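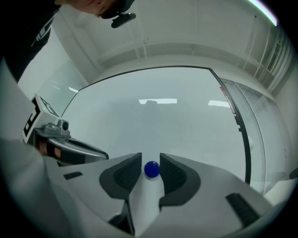
Words: Veronika Holzer
Visit report, October

The bus to Vindulden leaves from behind the station and takes 30 minutes, the last ten of them uphill. I got on with a rucksack and a pair of wool socks, having been told by Ursina Marti on the phone that the maturing cellar is colder than people think. She was right about that.

Frei is a cheese dairy at the top end of the village, past the church and the fire station. Once a year it opens the whole building to visitors, including the parts that are normally closed. The rest of the time you can buy from the shop at the front and look through a window into the making room. Entry was free and you had to put your name down for a group. Mine was at 9.15 a.m., by which time the morning milk had long been delivered and the first vat was well under way.

Everyone gets a paper coat, a hair net and overshoes. There was a wait at this point, as the box of larger coats had been left upstairs.

Marti runs the making room and took our group herself. She has worked at Frei since finishing her training and speaks quickly, so it helped to stand near the front. The dairy takes milk from 4 farms, all of them within sight of the building on a clear day. It makes one hard cheese, sold as Skemach, and a softer washed-rind one that has only been going for a few years and still doesn't have a proper name. On the price list in the shop it is just called "the small one".

We saw the curd being cut, which is done with a set of wires pulled slowly round the vat. Marti stopped it twice to take out a handful and squeeze it. She passed some round. It tastes of very little and squeaks on the teeth. An older man in our group had made cheese on an alp in his youth and wanted to know why they cut it so fine. The two of them went into this for some time, mostly in dialect, and I lost part of it. The gist was that finer curd gives up more whey, and Skemach has to be dry enough to keep through a second winter.

The making room is hot and loud. I would suggest leaving your coat in the cloakroom and fetching it again for the cellar - there is time between the two.

The cellar runs back into the hill. On the morning of our visit there were 2,318 wheels on the shelves, a figure chalked up on a board by the door and changed whenever a pallet goes out. The boards are spruce. Each wheel is turned and rubbed with brine, every day at first and then less often. The smell of ammonia is strong at the far end and one family turned back.

Marti tapped a few wheels with a small hammer and asked us to listen for the difference between a sound one and one with a split in it. I could hear it on the third go.

Tasting was upstairs in the old milk hall, with bread, pears and cider. We had Skemach at three ages. The youngest was mild and a bit rubbery. The middle one I liked best, and it was also what most people were queuing for in the shop afterwards. The small one was runny and very good on dark bread. There was also Malto, a malt drink from the next valley, served hot for the children. I had a cup and found it too sweet.

The shop sells Skemach in pieces of 500 grams or by the quarter wheel. Cash is easier, as the card reader was slow. Bring a bag.

Allow two hours for the full round. The steps down to the cellar are steep and there is no lift, so anyone who can't manage them waits in the milk hall, where it is warm and the cider is already open. Buses back go once an hour from the stop below the church. I missed one and walked down to the next village along the stream, a good path but muddy in the wood.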